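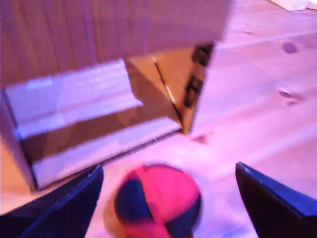 Assemblée publique de Ludel

L'Assemblée publique de Ludel (souvent « l'Assemblée », localement « la séance ») est un dispositif de redevabilité locale de la commune de Ludel, district de Drudik. Les élus et les chefs de service y répondent en public aux questions des habitants sur le budget, les travaux, l'eau, les écoles. Pas d'organe délibérant : rien n'y est voté, les engagements pris sont consignés dans un registre. Ne pas confondre avec le conseil communal, qui siège à huis clos pour une partie de ses dossiers, ni avec l'assemblée de district de Drudik.

Sommaire
1 Histoire
2 Organisation
3 Déroulement d'une séance
4 Le registre des engagements
5 Séance de 2023
6 Financement
7 Critiques
8 Voir aussi

Histoire

Origine discutée. La version la plus reprise fait remonter l'Assemblée à la querelle du pont de Ha, hameau rattaché à Ludel et longtemps desservi par un seul passage à gué. Le conseil avait annoncé des travaux, le chantier a été repoussé, puis repoussé encore, et des habitants de Ha sont venus demander des comptes à la mairie. La réunion, improvisée dans la cour, a duré jusqu'au soir. Une deuxième a suivi en septembre, cette fois convoquée par le maire.

Viorica Preda, alors secrétaire générale de la commune, a rédigé le premier règlement. Texte court, plusieurs fois remanié depuis. Il posait déjà le principe encore en vigueur : toute question déposée par écrit reçoit une réponse orale en séance, par la personne responsable du service concerné et non par un porte-parole.

Une autre version, défendue par Cosmin Pană dans sa brochure sur la vie municipale du district, place l'origine plus tôt, dans les réunions d'irrigants de Drudik. Selon lui, le tour de parole, la table des réponses et même la formule d'ouverture viennent de là. Les archives de la commune ne permettent pas de trancher, les procès-verbaux les plus anciens étant perdus ou incomplets.

Après plusieurs années d'activité irrégulière, l'Assemblée est relancée sous l'impulsion de la fondation Clorard, qui finance à l'époque des actions de formation des élus dans plusieurs communes rurales. La fondation prend en charge la sonorisation et l'impression des résumés budgétaires. Sa participation prend fin à l'échéance de la convention, la commune reprend les frais à son compte.

Organisation

L'Assemblée est convoquée par le maire, sur proposition d'un bureau de 6 membres : élus, agents communaux et habitants tirés au sort sur une liste de candidatures. Le bureau fixe l'ordre du jour, reçoit les questions écrites et désigne le modérateur. Ce dernier ne peut être ni élu ni agent de la commune.

Peuvent prendre la parole :
les habitants de Ludel et des hameaux rattachés, sans condition de nationalité ;
les commerçants et exploitants ayant une activité sur le territoire communal ;
les représentants d'associations déclarées en mairie.

Les mineurs peuvent poser des questions depuis la révision du règlement. La disposition vient d'une demande des collégiens au sujet du transport scolaire entre Ha et le bourg, adoptée sans grand débat.

Le quorum n'existe que pour la partie municipale : le maire ou son premier adjoint, plus les responsables des services inscrits à l'ordre du jour. Si un responsable est absent, sa rubrique est reportée et l'absence notée au registre. Disposition peu appliquée au début, davantage ensuite.

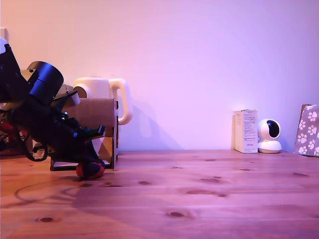 Déroulement d'une séance

La séance s'ouvre par la lecture des engagements non tenus. C'est l'usage le plus connu de l'Assemblée, et celui que les autres communes du district ont le plus souvent repris. Vient ensuite la présentation du budget, en version résumée, puis les réponses aux questions écrites, regroupées par thème. Les questions orales sont prises en dernier.

Temps de parole limité. Une question orale ne peut pas être suivie d'un commentaire, mais l'auteur a droit à une relance s'il estime que la réponse est à côté. Le modérateur apprécie. Silviu Radu, modérateur pendant plusieurs mandats, avait pris l'habitude de reformuler chaque question avant de la transmettre ; certains habitants s'en sont plaint, d'autres y voyaient le seul moyen d'obtenir une réponse précise. Le règlement actuel autorise la reformulation avec l'accord de l'auteur.

Les débats se tiennent dans la langue choisie par l'intervenant, un agent assure la traduction. Pas de vote à main levée, pas de motion. Une tentative d'introduire un vote consultatif a été écartée par le conseil, au motif qu'il ferait double emploi avec les consultations prévues par la loi.

Le registre des engagements

Cahier relié tenu par le secrétariat, doublé d'un affichage en mairie. Chaque promesse faite en séance y est inscrite avec le nom de celui qui l'a faite, le service, l'échéance annoncée. À la séance suivante elle est déclarée tenue, reportée ou abandonnée. Une promesse abandonnée doit être motivée.

Le registre n'a pas de valeur juridique. Il a pourtant été cité dans un contentieux opposant un riverain à la commune au sujet d'un caniveau, sans que le juge se prononce sur sa portée. Steinar Overgaard, qui a consacré une étude aux outils de redevabilité dans les petites communes, y voit un instrument de mémoire plutôt que de contrôle : les élus changent, le cahier reste. Il relève aussi que la rubrique des reports est de loin la plus fournie et que les échéances notées sont rarement des dates, plutôt des formules du genre « avant les pluies » ou « à la rentrée ».

Une version numérisée a été envisagée, puis laissée de côté faute d'agent disponible. Consultation sur place uniquement, aux heures d'ouverture du secrétariat.

Séance de 2023

La séance du 20 mai 2023 est la plus commentée dans la presse du district. Ordre du jour chargé : taxe de marché, ramassage des ordures, état du dispensaire, et à nouveau le pont de Ha. 40 questions écrites avaient été déposées, ce qui a conduit le bureau à prolonger la séance et à renvoyer les questions orales à une réunion complémentaire.

Le point le plus vif a porté sur la taxe de marché. Les vendeuses demandaient pourquoi le tarif journalier avait été relevé avant la réfection des sanitaires, pourtant annoncée comme préalable. Le responsable des finances a reconnu que l'ordre n'avait pas été respecté. Engagement inscrit : publication des recettes du marché, à chaque trimestre, sur le panneau d'entrée.

Valquíria Mendonça, présidente de l'association des parents d'élèves, est intervenue sur les latrines de l'école du bourg et sur l'absence de femmes à la table des réponses. Son intervention a été largement reprise. Le bureau a modifié par la suite les règles de désignation des habitants tirés au sort, avec deux listes séparées et un tirage alterné.

Sur le pont, réponse brève. Étude terminée, financement non bouclé, dossier transmis au district.

Financement

Les dépenses sont inscrites au budget de fonctionnement, chapitre des affaires générales. Elles couvrent la location des chaises, la sonorisation, la traduction et l'impression des résumés, tirés à 2 000 exemplaires et distribués dans les hameaux avant la séance. Les membres du bureau ne sont pas rémunérés. Le remboursement des frais de déplacement a été accordé aux membres venant de Ha et des hameaux éloignés, après réclamation.

Le règlement interdit la prise en charge par une entreprise titulaire d'un marché communal. Les dons d'associations et de fondations sont admis, à condition d'être annoncés en ouverture.

Critiques

Trois reproches reviennent. Le premier concerne l'absence de sanction : un engagement peut être reporté sans limite. Le bureau a proposé qu'au-delà de deux reports le responsable présente un calendrier écrit, proposition toujours à l'étude.

Le deuxième porte sur le tri des questions. Le regroupement par thème ferait disparaitre les plus gênantes, selon Cosmin Pană, qui réclame l'affichage intégral des questions reçues. Le bureau répond que les originaux sont conservés et peuvent être consultés pendant 6 mois.

Le troisième est d'ordre pratique : horaires peu compatibles avec les travaux agricoles, hameaux mal desservis, acoustique médiocre. Une séance décentralisée à Ha a été tentée. Bonne participation, mais plusieurs chefs de service absents, donc des rubriques entières reportées.

Des élus ont par ailleurs estimé que l'Assemblée empiétait sur les prérogatives du conseil communal. Le règlement précise depuis que les réponses données en séance n'engagent que leurs auteurs et ne lient pas le conseil, précision ajoutée a l'article premier.

Voir aussi

Budget communal de Ludel
Conseil communal de Ludel
District de Drudik
Pont de Ha
Redevabilité locale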